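Tusbridge Community Pantry and Kitchen
Progress Report to the Fedden Fund
Reporting period ending Jun 18, 2024

1. Purpose of this report

This report is submitted under the terms of the small equipment and premises grant awarded to the Tusbridge Community Pantry and Kitchen. It covers the second reporting period and describes progress on storage, tableware, the preparation room and the household refill service. A statement of expenditure has been sent separately.

2. Summary of progress

The refill service opened on schedule and has operated without interruption during the period. A total of 262 households are now registered, against a target of 200 set out in the grant agreement. The tableware loan scheme is running at a smaller scale than planned, for reasons given in section 4. Work on the preparation room is largely complete, with shelving the main item outstanding.

The pantry filled 1,032 jars during the period. Rice, sugar, oats and dried lentils accounted for most of this total, and demand for rice was the highest in every week of operation.

3. Dry goods and refill service

Dry goods are purchased in bulk from Vetow and divided into jars on site. Households return their empty jars at the collection desk and receive filled ones in exchange. Jars are washed, dried overnight and checked for chips before they are used again. Any jar with a damaged rim or a lid that does not close fully is withdrawn.

The original plan provided for paper bags alongside jars. Bags were discontinued early in the period after several split during collection. The unspent portion of the packaging budget has been moved to replacement lids, as agreed with the Fund in writing.

Return rates have been satisfactory. Most households bring their jars back at the next visit, although a small number hold on to them for longer, and the pantry has needed to buy additional stock once. A deposit was considered and rejected, as it would place a cost on the households the service is meant to assist.

4. Tableware

The grant provided for plain white bowls and plates for use at shared meals and for loan to households moving into unfurnished housing. The order was placed with Tessier. Of the pieces received, 189 were accepted into stock and the remainder were returned for credit on account of glaze faults. Replacement pieces are expected in September.

Until the order is complete, priority has been given to the shared meals. Loans to households have been limited to one bowl and one plate per person. Staff check each piece inside and out before it goes into use, and pieces with cracks are removed from service. Minor surface marks are accepted.

5. Preparation room

The preparation room is used for sorting tableware, filling jars and packing household orders. At the start of the grant these tasks were carried out in the main hall, where everything had to be cleared away before each meal. The move to a separate room has shortened setting-up time and allowed goods to remain in place between sessions.

The room is now furnished with a light-colored worktable, and cardboard boxes are kept to one side. The table is in daily use and remains serviceable. It will be reviewed at the end of the grant, when a decision will be made on whether to refinish the top or leave it as it is. 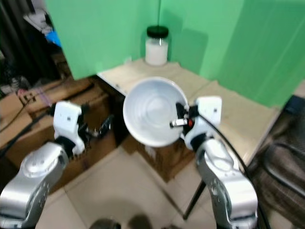
Figure 1. Preparation room: white bowl and lidded jar at the worktable, with cardboard boxes at left.

Storage remains the weakest part of the room. Boxes are stacked on the floor, and retrieving an item from the bottom of a stack takes longer than it should. Wall shelving was included in the original budget, but the first quotation exceeded the amount available – mainly on account of fixing costs. A revised quotation for freestanding units has been requested and will be forwarded to the Fund when it is received.

6. Difficulties encountered

Two matters affected delivery during the period. The first was the return of faulty tableware, described above. The second was labeling. Jars were initially marked with paper labels that came off in the wash, leaving the contents and packing date to be written out again each time. A tie-on tag was introduced midway through the period and has been kept in use.

Opening hours were also reviewed. Attendance in the early afternoon was low, and the collection desk now opens later and closes later. Registered households were informed by letter and by a notice at the entrance.

7. Plans for the next period

The pantry intends to complete the tableware order, install freestanding shelving and move all boxed goods off the floor. Loans of bowls and plates will return to the full allowance once the replacement pieces have been checked and accepted.

The Fund is asked to approve the transfer of the unspent shelving installation budget to the purchase of freestanding units. No increase in the total grant is requested. The next report will include an updated stock list for tableware and jars, together with the household registration figure at the close of the period.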